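Tika sorting task: gallery from the second collection round

Urnetti has been recording demonstrations for the Tika sorting model since January. The task is narrow. A single arm moves small objects into and out of cream plastic bins on a pale tabletop, and an operator drives every movement by hand control. The recordings are cut into episodes and labelled, then used to train a policy that should in time do the same work without the operator. This page collects a few pictures from the second round, with notes on how the recordings are made and what is kept.

The round produced 843 episodes over 11 sessions. Of these, 28 were removed at review. The usual faults were a dropped control link, a wrist camera stream out of step with the arm's joint readings, or an operator starting to move before recording had begun. Failed grasps were not removed. They carry their own label and stay in the set.

Start position

Every episode opens with a short hold of two seconds with the gripper still. The hold gives the trimming script a clean reference and makes it easier to line up the wrist stream with the fixed view.
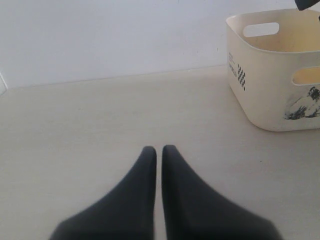
The first round had no hold, and the cost showed up later. Dariusz Cieślak trimmed those episodes by eye, and his start points differed from one session to the next by up to a second. A policy trained on them tended to twitch on the first command. The same training run on the trimmed second round does not show this. The arm now waits, then moves off at a normal speed.

Start poses are varied on purpose. The control program draws one from a list before each episode and the operator accepts it or asks for another. Small offsets are enough. Large ones mostly teach the model to travel, and it already does that well.

Wrist view

The basket stays at the upper right in the wrist view here, with bare surface between it and the closed fingers. The model has to learn the approach from views of this kind, where the target is only partly visible and the inside of the basket shows at an angle. Exposure is locked at the start of a session. With automatic exposure the pale surface changed brightness as the arm moved, and the model picked up on the change as if it meant something.

Bins are shifted by hand between episodes. We do not mark their places on the table. An earlier set, recorded for the Bañuelos trial, used fixed places, and the resulting policy reached for the place and ignored the bin.

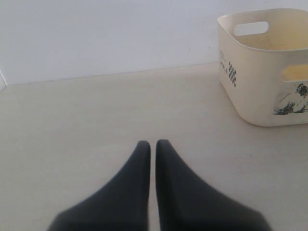 Wilson Quispe would shift the bins less often: with a new layout every episode, he wrote, you never get enough repeats of one layout to tell a bad grasp from a bad approach, and I would hold each layout for at least 3 episodes before changing it.

His suggestion is being tried in the current sessions. The layout number is now stored with each episode, so the two ways of recording can be compared on the same test set. Results will go on the Fekholm project page when the comparison has been run.

Reaching into a bin

Most of the difficulty in this task lies below the rim. The walls limit the angles at which the fingers can come down, and the fixed camera loses sight of part of the gripper. Operators are asked to descend slowly, stop once above the object, then close. The stop is a useful marker when labelling, and episodes that have it are quicker to split into reach, grasp and lift.

The picture that follows is from the fixed view. The arm is down in the right-hand bin, with a small orange cylindrical object upright beside the left finger and a small blue one farther left. 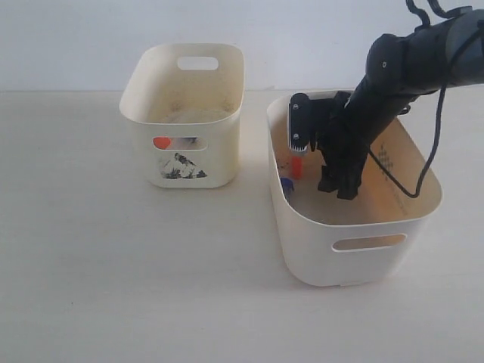

Are failed grasps used in training?
They are held out of the main run and used to train the part of the system that judges whether a grasp has succeeded.

Labels are entered by the operator directly after each episode and checked by a second person the next day. Where the two disagree, the episode goes to Melquiades Magaña, whose decision is final. Most disagreements concern the moment of contact, which is hard to place from the wrist stream alone. Motor current helps, and it has been logged with every episode since the fourth session.

Operation: Wilson Quispe, Ezequiel Zepeda
Labelling: Dariusz Cieślak, Teodoro Valdovinos
Review: Melquiades Magaña

Page updated Sunday, May 31, 2026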